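Section 4: Setting Up a Movie Night in Ditby

Ditby is the group viewing app from Tekleab. It keeps everybody's film on the same second, so you all cry at the big speech together. Set aside 15 minutes the first time. Eliseo Ibarra, who wrote the previous edition of this guide, said five, and we still get mail.

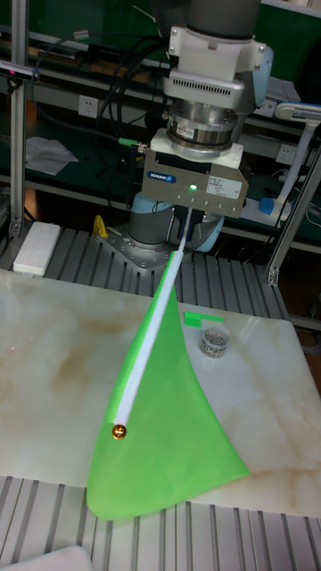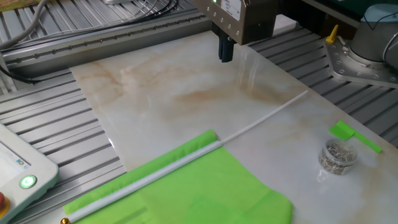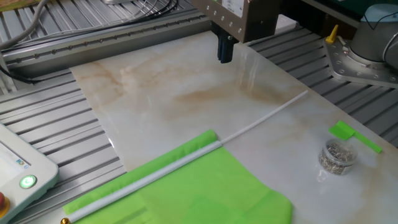 4.1 Creating the room

1. Open Ditby and choose New Room.
2. Give the room a name. Up to 17 characters are allowed, so "Courtroom Dramas My Dad Likes" will have to be trimmed.
3. Pick a film from your Grundlow library. Titles with a gray padlock can't be shared, however nicely you ask.
4. Set the start time. Ditby sends a reminder 90 minutes ahead, and another when you're already late.
5. Press Invite and choose your guests.

Note: Guests need their own Grundlow account. "My cousin has one" is an account for your cousin.

4.2 Choosing who holds the remote

1. Go to Room > Controls.
2. Select Host Only, Take Turns or Everyone.
3. Press Save.

Caution: Everyone means everyone. In testing, one room paused a western 17 times before the first horse.

4.3 If the sound drifts

1. Pause the film.
2. Press Resync and wait for the bar to fill.
3. If you see error 2533, close the room and reopen it. Your place is kept. Your chat messages are kept too, including the one about the ending.

To turn off chat during the film, see Section 5.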